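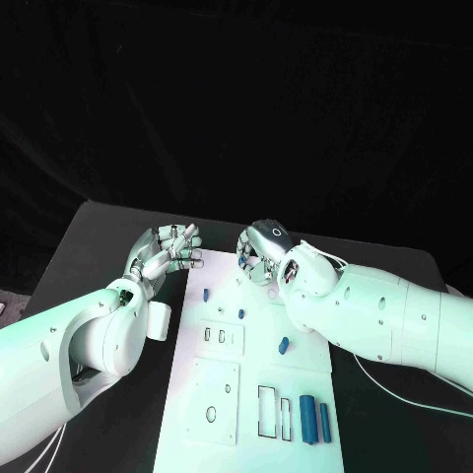 Hussam Nimri

Search titles, people, news

Khamphan Pictures is so pleased to share that its slow-burning family crime drama Tuselstead will be back for a second season, with all new episodes arriving in February – and yes, the whole Nakarier clan is coming home with it.

Fans who wrote in after the finale (we read every letter, and loved them) will be glad to hear that the story picks up the morning after the harbor fire.
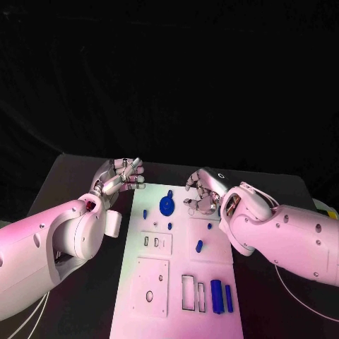

Tuselstead returns in February.

The new season runs 28 episodes, and each one stays a comfortable 30 minutes long, so there is plenty of room for dinner first. New episodes land every Sunday evening on the Warncombe streaming service.
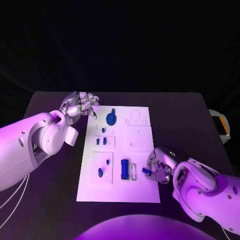 Catching Up Before the Premiere

All of season one is streaming now on Warncombe, along with a cast conversation that ran happily over time.

322 shares | 30 comments

Contact | © Khamphan Pictures | Back to top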